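Janorville Community Help
Home > Halls and Meeting Rooms > Hiring and Equipment

Covering tables for a public meeting: cloth, paper or nothing?

Posted by Toser Residents' Association, October 16, 2019

Our association has the use of the upper meeting room in Janorville for its quarterly meetings. The tables provided are sound but badly marked, and members have asked that they be covered when the public is admitted. We should be grateful for guidance on the following points.

Whether a dark cloth or a white one is more suitable for a table at which people will write and use a computer. Whether the cloth should be fixed down. Whether it is reasonable to ask hirers who follow us to launder it, or whether the cost should fall on the association. We have a budget of 100 pounds, which must also cover storage.

We have read the room conditions of hire and they are silent on the matter.

3 replies

Nkuna Hall Bookings Office

This office has supplied covered tables to hirers since the hall reopened, and the following reflects our present practice.

1. Colour. We recommend black or charcoal for working meetings. Ink and tea marks show less, and papers laid on a dark surface are easily found by those sitting further back. White cloths are kept for receptions and are charged separately. 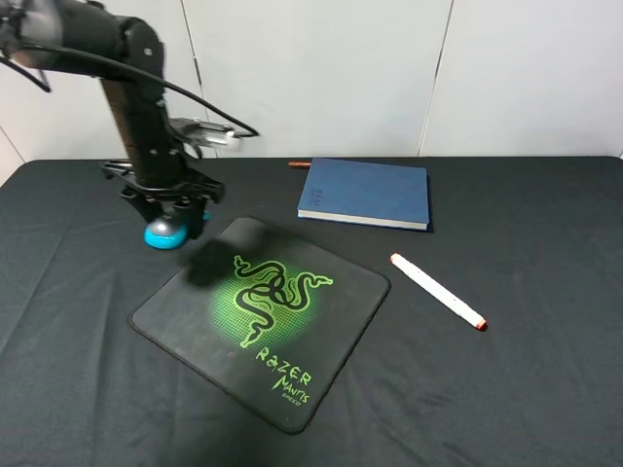
2. Size. Measure the table before ordering. The cloth should reach the edge on all sides and hang by a hand's width at the front. A cloth that reaches the floor will be trodden on, and where there is a walkway beside the table it should not be used.

3. Fixing. Use clips on the underside of the table. Pins are not permitted at this hall, and adhesive tape leaves a residue that the hirer will be asked to remove. Some wrinkling is to be expected with a plain black cloth, and it may be smoothed by hand once the clips are on.

4. Computer use. An optical mouse may behave poorly on loose fabric. A mouse pad with a stitched border will usually stay where it is put, and any pattern will do.

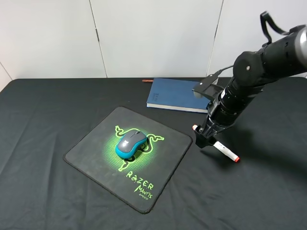 5. Laundering. The party that owns the cloth should launder it. We would advise against passing the duty to later hirers, as disputes over stains are difficult to settle and deposits are seldom large enough to be worth withholding. Two cloths used in turn will allow one to be washed between meetings.

6. Storage. Roll the cloth on a cardboard tube. Folded cloths crease sharply and must then be pressed.

Banel Reading Circle

We use nothing. The tables at Banel are worse than yours and we have had no complaints.

Janorville Records Group

We agree with the reply from Nkuna on most points but would add a word on paperwork. Loose sheets slide on cloth more than on bare wood, particularly when a door is opened. Our minutes are now taken in a bound book with a hard cover, which lies flat and may be closed and left in its place during the interval.

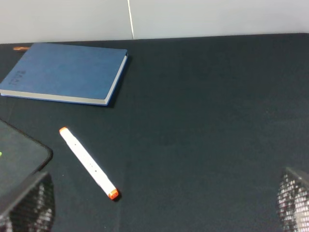 A blue hardcover notebook on a dark table surface.

We would not recommend paper covering on a roll. It tears at the corners, it is noisy under the elbow, and our last supply was finished by June. Members also wrote on it, and on one occasion an agreed form of words had to be cut out and attached to the minutes.

As to cost, a plain cotton and polyester cloth should be within your budget with a sum remaining for clips. Please confirm with the hall whether a fire-retardant certificate is required before you buy. Ours did require one, and the first cloth had to be returned.

Toser Residents' Association

We thank all who replied. The association will obtain two black cloths and a set of clips, and has written to the hall regarding the certificate. The matter of storage remains open, as the cupboard on the landing will not take a tube of that length.

This thread is open for further replies. Please read the posting rules before contributing. Replies are limited to 3000 characters.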